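家事・軽作業ロボットの実用性を語るスレ その8
カテゴリ:自動化・ロボット > 雑談

1 名前:kenma_854
2019年12月火曜日

前スレの終盤で「片付けはもう機械で足りる」という書き込みがあったので、続きとして立てます。当方は小規模の樹脂成形工場で工程設計を担当。現場の仕分けと箱詰めに協働型の機械を入れる検討を、2月から続けています。
論点は単純で、形の揃っていない物を拾って容器に入れる作業が、人の付き添いなしで1シフト持つかどうか。家庭なら食卓の片付け、現場なら端材や返品の仕分けがこれに当たります。
動画の出来栄えではなく、停止回数と復帰時間で話をしてもらえると助かります。

2 名前:torque_wrench
結論から書くと、現場では条件付きで可、家庭では不可。
現場は供給姿勢を治具で制限できる。家庭は制限できない。差はそこに尽きる。

3 名前:nebuta
>>2
同意しない。治具で姿勢を揃えられるなら、従来のパーツフィーダと直交軸で済む。多関節とカメラを入れる理由がない。「条件付きで可」の条件を積み上げると、結局は昔からある自動機になる。

4 名前:torque_wrench
>>3
品種が多いと専用機は段取り替えで負ける。うちは週替わりで品種が30ある。専用のフィーダを30台置く場所はない。

5 名前:sentaku_basami
家庭側の話。うちで使っているのはKoppelの床掃除機だけだが、床に物がない前提でしか動かない。つまり物を拾う工程は人間に残っている。拾う作業ができない限り、家事の自動化率は上がらない。
洗濯物も同じで、洗うのと乾かすのは何十年も前に終わっている。残っているのは取り出し、畳み、収納。全部が把持の問題。

6 名前:kenma_854
>>5
把持の問題という整理は分かりやすい。ただ、把持そのものより把持後の方が難しいと感じています。容器の中に先客がいると、置く位置が毎回変わる。指先が壁や隣の物に当たる。うちの検証では、空の箱に入れる間は順調で、埋まってくると止まり始めました。
検証機はIsovの平行グリッパ、ワークは8種類。連続運転4時間で中断しています。停止の内訳は箱の縁との干渉が最も多く、次が認識の失敗でした。

7 名前:nebuta
>>6
縁との干渉は経路計画の余裕不足では。進入角を立てて、開き幅を絞れば減る。

8 名前:kenma_854
>>7
絞ると大きいワークが掴めません。開き幅をワークごとに切り替えると、認識を間違えたときに衝突します。対策が次の停止要因になる構造です。

9 名前:hanreki
透明容器はどう扱っている? 深度カメラだと壁面が抜けて、何もない空間として返ってくることがある。当方は箱の外周に不透明のテープを貼って逃げた。

10 名前:kenma_854
>>9
うちは灰色の通い箱なのでその問題は出ていません。ただ客先指定で透明の箱に変わる予定があり、気にしてはいます。テープは客先の了承が要るので、使えるかどうか不明。

11 名前:sentaku_basami
家庭だと保存容器はたいてい透明か半透明。全部にテープを貼れと言われたら、その時点で買わない。

12 名前:torque_wrench
それは要求が過剰。食洗機だって、入れられない食器を持ち主が避けて使っている。機械に合わせて家の物を選ぶのは昔からやっていること。

13 名前:nebuta
>>12
食洗機は浴びせるだけで、個々の食器を識別していない。比較対象としておかしい。識別と把持が入る装置で、家庭側が合わせて成功した例を挙げてほしい。

14 名前:torque_wrench
>>13
例は手元にない。ただ、ないことが不可能の根拠にはならない。

15 名前:hanreki
評価する課題の粒度を揃えないと平行線だと思う。Vavanmontの技術報告は「卓上の物を容器に入れる」だけに絞っていて、成功の定義も、物が容器の内側で静止していること、と明記している。食卓の片付け全体を一気に論じるより、この単位で比べた方がいい。
難点は対象が樹脂の模型に偏りがちなこと。潰れない、汁が出ない、重さの差も小さい。本物のトマトを掴む話とは別物。

16 名前:sentaku_basami
>>15
模型でできても、家では使えないということ?

17 名前:hanreki
>>16
使えるとは言えない、まで。球に近い物、細長く曲がった物、房状の物が混ざるので、形状のばらつきの試験としては意味がある。球に近い物は指で挟むと逃げるし、曲がった物は重心を外すと回る。力加減の試験にはならない。
卓上で容器に入れる課題がどういうものか、写真を2枚置いておく。

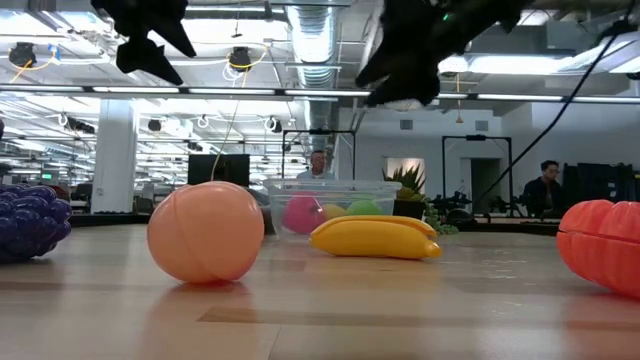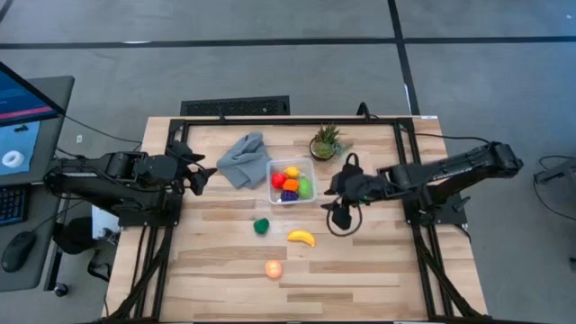 写真2点とも提供:Drudesden 資料室/無断転載不可

18 名前:nebuta
>>17
透明の容器だね。>>9の件がそのまま当てはまる課題だ。
2枚目は容器の中にトマト、レモン、ライム、ナスなどがもう入っていて、外にバナナや桃がまだある。>>6の「先客がいる」条件に近い。バナナを入れるなら向きまで決めないと縁に載る。

19 名前:kenma_854
>>18
長物を最初に入れる順序にすれば楽になりますが、順序を人が決めた時点で評価が甘くなる。うちの検証でも、投入順を固定した場合と無作為の場合は分けて記録することにします。

20 名前:torque_wrench
2枚目は容器の左に布もある。あれを畳む課題も入るなら、模型を入れるより布の方が先に詰まると思う。布は掴む点の選び方で結果が全部変わる。

21 名前:sentaku_basami
布が片付くなら、うちとしてはそっちの方がありがたい。果物は自分で鉢に戻せる。洗濯物は毎日出る。

22 名前:nebuta
>>20
片手だと端を探すだけで時間を食う。双腕なら持ち替えで展開できる余地はあるが、制御の手間が増える。現場で双腕を保守できる人員がいるかという別の問題も出る。

23 名前:torque_wrench
>>22
保守は単腕2台と大差ない。干渉領域の設定が増えるだけ。

24 名前:nebuta
>>23
その設定で止まった経験があるから書いている。片腕が復帰動作に入ったとき、もう片方がどこにいるかで復帰経路が変わる。単腕2台を離して置くのとは同じにならない。

25 名前:hanreki
停止回数の話に戻すと、復帰を人がやるか機械がやるかを分けて数えてほしい。落とした物を機械が自分で拾い直したなら、現場では停止に入れない運用もある。

26 名前:kenma_854
>>25
了解。うちの854サイクル分のログには人手復帰の欄しかなく、自動の再試行は記録していませんでした。欄を足して取り直します。
箱の縁との干渉については、>>7の進入角の変更だけ先に試して、結果はこのスレに書きます。

27 名前:torque_wrench
角度を変えるならハンドの重量設定とケーブルの取り回しも見直した方がいい。手首を立てるとケーブルが突っ張って、トルク異常で落ちることがある。

28 名前:kenma_854
>>27
それは見ていませんでした。次の段取り替えのときに確認します。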